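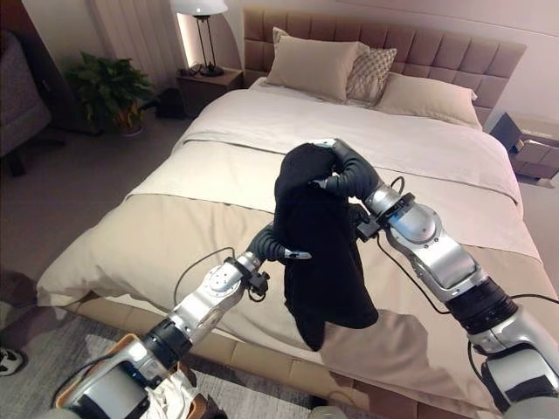
2020-07-05

Print this post | E-mail this to a friend

I went to the open day at Solasis out in Enstead. I had signed up back in the winter and mostly forgotten, so I nearly missed it. Parking was behind the Rafferty building and cost 4 dollars.

They had us in groups of 20. Ours was led by Uzma Gilani, who works on the arms. She talked for a while about cloth, and why it gives robots so much more trouble than boxes or bottles. A box is the same shape wherever you grab it. A shirt isn't.

Then we watched the bedroom demo. They have a full room set up, with a big bed, lamps, curtains and a rug, and the robot works over the bed with two arms. The job was handling a black garment, holding it up by the top edge so the rest hangs down over the bed. Black is hard, Uzma said — the cameras have trouble picking out the folds. I have the same problem with my own laundry at night.

It is slow. I timed one try at 47 seconds and gave up timing after that. The man next to me, Finbarr Dolan, used to repair sewing machines and had a lot of questions about the fingers. He got better answers than I did.

Coffee afterward was fine. They plan another open day in September, and I put my name down again — I want to see the kitchen.

Print this post | E-mail this to a friend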